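Progress report: Nedach manipulation data project
Reporting period: October
Prepared by: Iglesias, for the Hirex program office
Date: Sunday, November 20, 2022

1. Where the work stands

We now have 2061 accepted demonstrations in the Nedach set. Collection is running on the kitchen counter setup, and the tabletop tasks are the only ones open. The drawer and cabinet tasks in the original plan have not started, and we don't expect to start them before the next report.

A demonstration is counted as accepted when it has a complete recording from every camera, a task label, and a pass from a second person who watched it through. We dropped the earlier rule that a demonstration also had to be under a fixed length. It was throwing out slow but perfectly good runs, and the training side told us they would prefer to keep them.

2. Cup tasks

Most of the period went to paper cups. The plan called for picking up an upright cup and for recovering a cup that has been tipped over. The upright pick is easy for our operators to drive and was close to its target early on. The tipped cup is slower work. The side wall gives if the fingers close too far, and a cup on its side will roll if the first contact is off center. Operators are now asked to bring one finger in low against the wall and pause before closing.

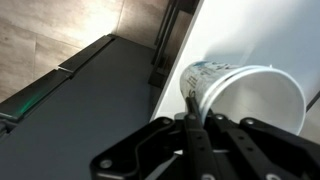
We also changed how starting positions are chosen. Up to October the operator placed the cup by hand wherever seemed reasonable, and when we plotted the starts they were bunched in the same small patch of the work surface. The position and heading now come off a printed sheet, drawn at random each morning. It adds a little time to every reset, but the spread is much better and we intend to keep it.

Failed attempts are being saved too, under a separate label. They are not part of the accepted count. There are 182 of them so far, nearly all from the tipped cup task. The training side has asked for the failures to be marked with the moment the grasp was lost, and we have begun doing that for new recordings. Going back over the old ones is a job for a slow week.

3. Equipment

The arm has been reliable. We lost 2 days to a wrist camera that kept dropping out, which we traced to a worn connector. The cable was replaced and the fault has not come back. All recordings from the affected sessions were checked, and 33 were removed from the set because of missing video.

Cable routing on the forearm still needs work. Operators have learned to avoid certain wrist angles so the cables don't pull, and that habit shows up in the data as a preference for one side of the counter. We would like to fix the routing before collecting more of the same task.
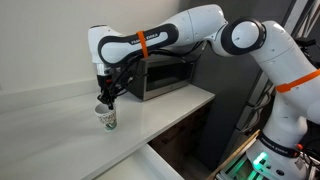 For the upright cup we have settled on a rim grasp from above as the standard approach. A few early demonstrations used a side grasp around the body of the cup. They are still in the set, labeled separately, and can be left out of training if they turn out to confuse the model.

4. Labeling and storage

Labels are entered in Jaketti at the end of each session. Doing it at the end of the week led to mistakes, mainly mixed-up task names, and the corrections took longer than the labeling would have. Review is keeping pace with collection. Storage is fine for now - we have room for the rest of the planned tabletop work but not for the cabinet tasks at full video resolution. A quote for more disk space is attached to the budget sheet.

5. Spending

Spending is under plan for the period, mostly due to the later start on the cabinet tasks. Operator hours were as budgeted. We ask that the unspent amount be carried forward to the same line.

6. Next period

Finish the tipped cup task.
Reroute the forearm cables and repeat the calibration afterward.
Begin cups of a second size.
Send the current set to the training side for a first full run, with the failures as a separate download.

We need a decision from the program office on video resolution for the cabinet tasks before ordering storage.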